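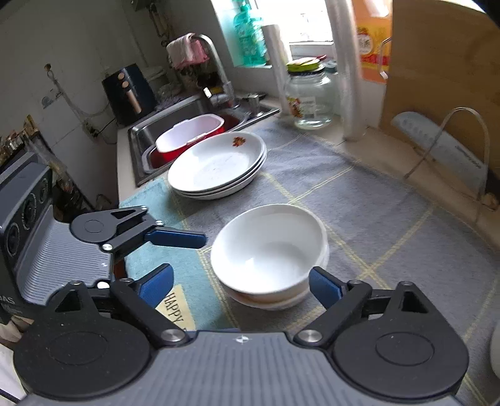

Stacked white bowls on a kitchen counter.

Home Listings Land Opinion Contact

Price per acre is the wrong number for rural land

By Hollis Nakamura
February 3, 2019
3 min read

Rural parcels are advertised, compared and appraised in casual talk by price per acre. The figure is easy to compute and it fits in a headline. I think it should come off the first line of land listings and be replaced with two others: usable acres and feet of legal road frontage.

Take two parcels on the Plestodska side of the county, both listed last September at the same price per acre. The first was 18 acres with frontage on a paved road and a recorded septic approval. The second was 100 acres, most of it on a slope too steep for a standard drain field, reached by a gravel lane across a neighbor's pasture. The lane had been used for decades. No easement was on record. A buyer sorting by unit price would have seen two equal offers.

The usual defense is that buyers can find these things out during the study period. They can, at their own expense. A survey, a soil evaluation and a title search together cost enough that most people order them on one property only, the one they have already decided they like. By then the unit price has done its work. The seller often holds the same reports in a drawer from an earlier contract that fell through.

Frontage deserves particular attention. It sets how many lots a parcel can be divided into under most county rules, and it sets the length of the driveway and the power line. The Castellanos tract, which sold in pieces over six years, had 1232 feet on the state road, and every division followed from that measurement. The acreage behind it was almost incidental. The listing gave the acreage in capital letters and left the frontage to the plat.

Usable acres is harder to define, and brokers object to it for that reason. I would accept a plain rule: total area, less mapped floodplain, less wetland, less recorded easements, less ground over a stated slope. County map layers supply most of this already. Skilport and Evden, the two sites where most local land is posted, both have a free text field where it could go tomorrow. A form field would be better, with the slope limit printed beside it.

There is a fair objection from sellers of timber and hunting ground, where steep land has its own value. They can say so. A line reading "6 usable acres, balance in hardwood" misleads no one and may bring the right buyer sooner. Total acreage would stay in the listing, lower down, next to the tax map number.

Previous Next Back to Opinion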